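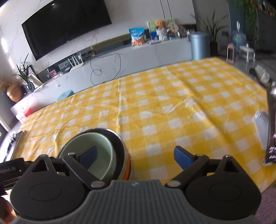
A green bowl stacked inside a bigger one, on a checked tablecloth.

Are pop-up shelters really waterproof?

Adverts for garden shelters love the word "waterproof". You see it on the box, on the website and sometimes on the bag as well. Should you believe it? Let's be a bit fussy.

The roof is cloth. Cloth is made of threads, and between the threads are tiny gaps. Makers paint the cloth with a thin coating to block them. So far, so good.

But rain also looks for the seams, where two pieces are sewn together. A needle makes a hole with every stitch! Some makers cover the seams with tape. Others don't, and still print the same word on the box.

Take two shelters, the Plurel and the Golton. The Plurel's label says its cloth weighs 300 grams for each square metre. The Golton's says 218. Heavier must be better, then? Not always. Weight tells you how much stuff is in the cloth. It doesn't tell you if the seams leak.

Then there are puddles. If the roof sags, water collects in the dip, and water is heavy. A puddle holding 6 litres weighs the same as six bags of sugar. That can bend a thin pole. A steep roof lets the rain run off — a flat one asks for trouble.

Next time you see "waterproof" on a box, ask a grown-up to help you find out:

Are the seams taped?
How steep is the roof?
Who tested it, and for how long?

If the box doesn't say, keep your raincoat handy.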